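Citing a library e-book when the page numbers change with text size

Posted in: Reading and Referencing Help
Getachew Abera
Tuesday, August 6, 2024

I am writing an essay on the political economy of consumption and have borrowed a translated monograph as an e-book through Kusance, which my library subscribes to. The print edition has fixed pages. The e-book shows a location number instead, and that number changes when I alter the text size. The passage I need was at 836 on my laptop and somewhere else on my tablet. My department wants author, date and page. The publisher's own PDF is not available in my country, so I cannot check against that.
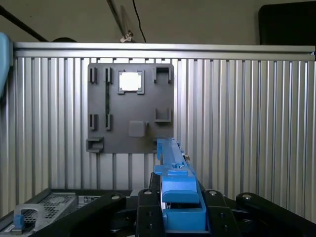

Can I give the location number in place of the page?
Leave it out if it moves with the text size, and cite the chapter and paragraph instead, as these are the same on every device.

I also need to know whether the translator goes in the in-text citation or only in the reference list.

Wako
A location number is only useful if another reader can reach the same passage with it. Yours fails that test. Count paragraphs from the last subheading, not from the start of the chapter, and give the subheading in shortened form. Block quotations are normally counted as part of the paragraph that introduces them, but departments differ, so check the handbook.

Before doing that, look in the reader's settings for an option to show print pages. Some e-books carry the print page breaks as hidden markers – the option is greyed out if the file has none. If it is there, use those numbers and cite exactly as for print.

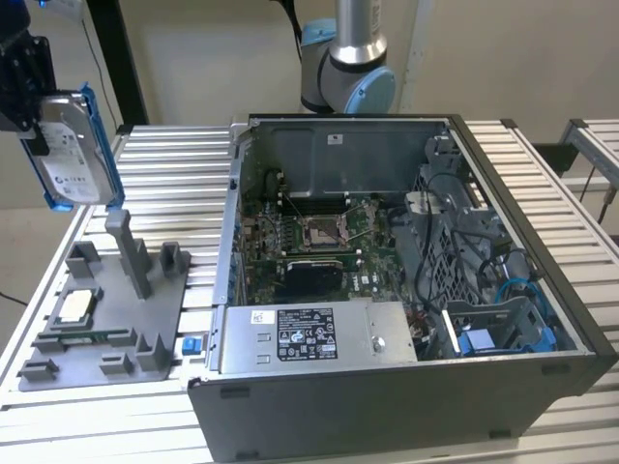

If the markers are present, check one of them against the contents list before relying on the rest. I have had a file in which every marker after chapter 2 was 9 pages out, presumably because it was prepared from the hardback and sold with the paperback's details. In that case cite the edition the markers belong to.

The translator goes in the reference list only, after the title. The in-text citation has the authors and the year of the translation. Give the original year as well if your argument depends on when the book was first written.

Clenitz
just ask for the print copy on inter-library loan, mine came in December and it took a week. p. 56 is p. 56 then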